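Somis Stackable Produce Tray, Series 9

Item number: 3147
Manufacturer: Zukero
Category: Food Service and Storage
Availability: Ships from the Sarkdale warehouse

Product Overview

The Somis Stackable Produce Tray is intended for the short-term storage, sorting and transport of fresh fruit and vegetables in institutional kitchens, school cafeterias, food pantries and retail stockrooms. The tray is molded in one piece from food-grade polypropylene and has no seams in which juice or soil can collect. The floor is ventilated. Drain slots run the length of both long sides and allow produce to be rinsed and left to drip without being moved to a second container.

Series 9 replaces the Series 8 tray. The outside measurements are unchanged, and trays from the two series may be stacked together. Lids from Series 8 do not fit Series 9 and should be kept with the trays for which they were purchased.

Intended Use

The tray is suited to whole, unpeeled produce. Citrus, apples, pears, stone fruit, onions and root vegetables may be stored in it directly. Berries, cut fruit and leafy greens should be placed in a liner or a smaller covered container first. The tray is not designed for use in an oven or microwave, and it should not be used for raw meat or fish.

Customers who store several kinds of fruit in one room are reminded that apples, pears and bananas give off ethylene gas as they ripen. Citrus held close to them for long periods may lose quality sooner. Separate stacks are recommended wherever floor space permits.

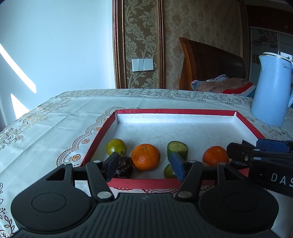

Fruit should be laid in a single layer whenever it is to be held for more than two days. Deeper loading is acceptable during transport, provided that the top of the load remains below the stacking ledge. Any item that shows mold or a broken skin should be removed at once, and the items next to it should be inspected before the tray is returned to the shelf.

Specifications

Material: food-grade polypropylene
Stacking: up to 9 trays when loaded, on a level surface
Colors: white, gray, pale green
Dishwasher safe: yes, commercial and household
Freezer safe: yes
Lid: sold separately
Trays per pallet: 140

Cleaning and Care

Trays should be washed before first use and after each change of contents. Warm water and a mild detergent are sufficient for routine cleaning. For commercial dishwashers, load the trays at an angle so that water drains from the underside. Steel wool and abrasive powders will scratch the surface and should be avoided. Stains from beets, cherries or turmeric may remain after washing and do not affect the performance of the tray.

Allow trays to dry fully before stacking them for storage. Trays that have cracked or warped should be taken out of service.

Accessories

Snap-on lid, clear
Wheeled base with two locking casters
Label holder, pack of 9
Joly mesh liner, for small or delicate produce

The wheeled base holds a single stack and is recommended for level indoor floors only. The locking casters must be engaged before trays are added or removed.

Ordering Information

Trays are sold singly, by the carton and by the pallet. Schools, hospitals and nonprofit food programs may apply for institutional pricing by submitting form 1354 with their first order. Applications are reviewed by Monique Bouvier, Institutional Accounts, and applicants are notified of the decision in writing. Pallet orders require a loading dock or a prior arrangement for liftgate delivery.

Returns and Warranty

Unused trays may be returned in their original packaging. The manufacturer warrants the tray against defects in material and molding under normal use. Damage caused by overloading, open flame or unapproved cleaning products is not covered. Claims should include the item number and the mold mark found on the underside of the tray.

Product information last revised 24 August 2019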